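Meeting Room and Records Assistant (part-time, fixed term)
Triduden, Prundeck office
Ref. 1120

Triduden is recruiting one assistant to prepare meeting rooms and maintain paper portfolios for the Trukarel project. The post runs until the end of December and reports to Khanyisile Hlongwane, Office Services.

Duties
Set out and clear conference tables before and after each booking.
Close the cable flaps in the tabletops and return chairs to their places.
Open, check and refill zipped portfolio folders. Contents are compared with the printed index and any missing sheet is entered in the log.
Complete the name card in the cover window of each folder issued.
Wipe down tables and whiteboards at the end of the shift.

The archive holds 300 folders. Work is done at the table, seated or standing, in shifts of 4 hours.

Requirements
Clear handwriting.
Able to lift and carry boxes of paper files.
2 references, one from a recent employer or tutor.
Basic use of spreadsheets. Experience with the Kun booking system is useful but training is given.

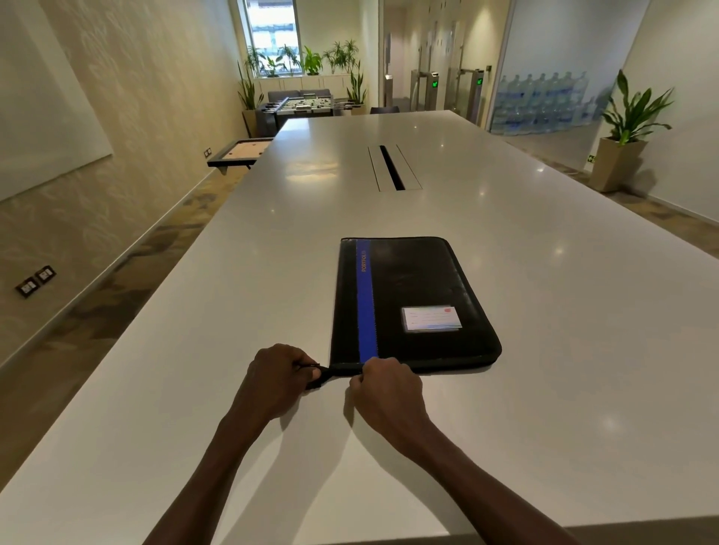

Portfolio folder with zip edge and name card window, on a conference table.

How to apply
Send a CV and a short covering letter to Office Services, quoting the reference above. Applications close on 8 July 2020. Shortlisted applicants will be asked to complete a short filing exercise on site.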